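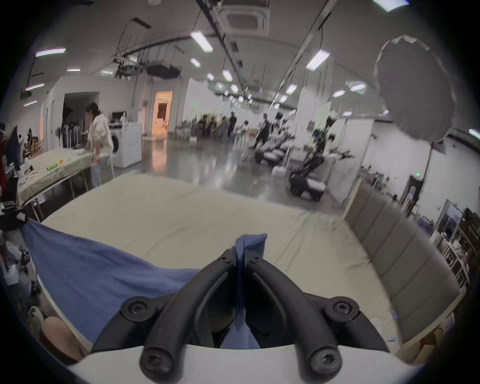

Lirdale Opens Its Spring Line to Buyers and Press in Plunbridge

Nov 15, 2021

Lirdale held its trade preview for the coming spring season at the Roman, the former bus depot on the east side of Plunbridge. The event ran for two days. The first was for store buyers and the second for press and local bloggers. Registration closed with 819 names on the list, the most the company has had for a preview outside its home city.

The event was planned by Bonddale, which has handled Lirdale's trade dates for the past three seasons. Bonddale's producer on the job, Despina Lazăr, had the building for 37 hours from first truck to last. That included the load-in, both show days and the teardown. The depot has one working dock door, so the trucks were given half-hour slots and the lighting crew went in first.

Guests checked in at the old ticket windows and were handed a folded map. The floor was divided into 13 stations, each built around one part of the new line, with a buyer's desk at the end of the route. Lirdale asked for no main stage this time. Short talks were given at the stations instead, repeated every hour, and guests could join one partway through if they had missed the start. Press kits were picked up on the way out so people did not have to carry them.

Food was served from two counters at the back of the hall. The lunch line was long on the first day, and a third counter was added for the second. Coffee was available from opening until close.

Cauã Teixeira, who runs retail marketing at Lirdale, said the buyers' day was the one the company watched most closely. "Last year we did it all on video calls and sent samples in the mail," he said. "Orders came in, but the questions came in for weeks afterward. We wanted those questions asked at the desk."

Appointments at the buyer's desk were booked ahead in 20-minute blocks. Walk-ups were seen when there was a gap. Lirdale has not released order figures from the event and does not plan to.

For guests who could not travel, Bonddale ran a stream of the station talks on the second day. The stream was viewed 3,072 times by the end of that evening. Recordings are open to registered buyers through the end of April, and the login is the same one used for registration. Anyone who registered but did not get a login should write to the Bonddale event desk and include the name of their store.

A few notes for members who are looking at the Roman for their own events. Heat in the main hall is slow to come up and should be turned on the night before. Street parking is limited to two hours, and the lot behind the building is shared with the print shop next door. The house sound system covers the hall but does not reach the ticket area, where Bonddale brought in its own speakers.

Lirdale's fall preview will be smaller and for buyers only. The location has not been set.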